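**Demonstration collection** is the gathering of recorded examples from which a robot learns to carry out a task. In its usual form a person guides the robot through the task many times, and the sensor readings and motor commands from each attempt are stored. A learning system is then trained to produce similar motions when it meets similar sensor readings. The approach belongs to the wider field of imitation learning.

## Terms

A single recorded attempt is called an *episode* or a *demonstration*. An episode is made up of time steps, each pairing an *observation* (camera images, joint positions, gripper opening) with an *action* (the command sent to the arm at that moment). A set of episodes recorded under one protocol is a *dataset*. The trained system is called a *policy*.

The person controlling the robot is usually called the operator. Some projects separate this role from that of the resetter, who puts the objects back between episodes.

## Methods

### Teleoperation

In teleoperation the operator moves a control device and the robot follows. The device may be a smaller copy of the arm (a leader arm), a handheld controller, a 3D mouse or a glove. Leader arms are popular for two-armed tasks, as the operator can feel the joint limits of the copy and learns quickly what the robot can reach. Most give no sense of contact force, and new operators tend to squeeze objects harder than needed.

### Kinesthetic teaching

The operator holds the robot itself and moves it by hand while the joints are set to yield. No separate device is needed, but the operator's hands and arms often enter the camera view. Some groups record only the joint path in the first pass and play it back to capture clean images.

### Handheld grippers

A gripper with a camera attached can be carried by a person with no arm present. Episodes are quick to record this way and can be made in ordinary homes. The motion must afterwards be worked out from the images or from a tracking sensor, and some of the recorded paths turn out to be beyond the reach of the arm that is meant to repeat them.

## Camera placement

Most setups combine at least one fixed camera, looking over the table, with one on each wrist. The fixed view shows where objects lie in relation to each other. The wrist view shows the last few inches before contact, which a fixed camera often loses behind the hand.

A wrist camera moves with the arm. The gripper takes up a large and steady part of its image, while the background shifts from moment to moment. If the mount slips between sessions, the fingers no longer appear in the same place, and older episodes may have to be dropped or kept as a separate set. Operators at the Akcombe site check the mount against a saved reference image at the start of each session.

Wrist-camera views from one session, the first with a finger close to a red cube and the second with the fingertip in open space: 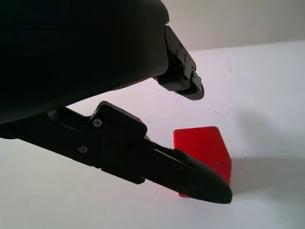
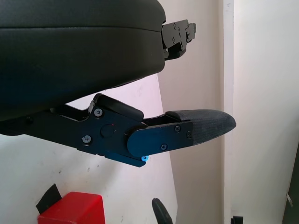

## Variety and quality

A policy trained on near-identical episodes often fails when an object is moved a short distance. Protocols therefore ask for changes in starting position, lighting and object type. The Prelten protocol, used for tabletop pick-and-place work, calls for a new starting layout after every 10 episodes and a change of operator at least once per session.

Episodes that contain mistakes are handled in different ways. One common practice is to delete them. Another is to keep those in which the operator misses and then recovers, on the grounds that a policy will also make mistakes and needs examples of correcting them. Long pauses are usually trimmed — a policy that has seen many idle steps may learn to stand still.

The Clakirdale tabletop set began with 2,805 recorded episodes, of which 1,548 were kept after review. Most of the rejected episodes had dropped camera images or clocks that disagreed between the arm and the cameras. The Chantharasri set is smaller and covers 43 tasks, each with a short written instruction attached.

## Labeling

Some datasets store only the raw recordings. Others add a sentence describing the task, a mark for success or failure, or the points at which one stage ends and the next begins. Stage marks can be added by the operator with a foot pedal while recording, or later by a reviewer watching the playback. Pedal marks tend to come slightly late and are often shifted back by a fixed amount before training.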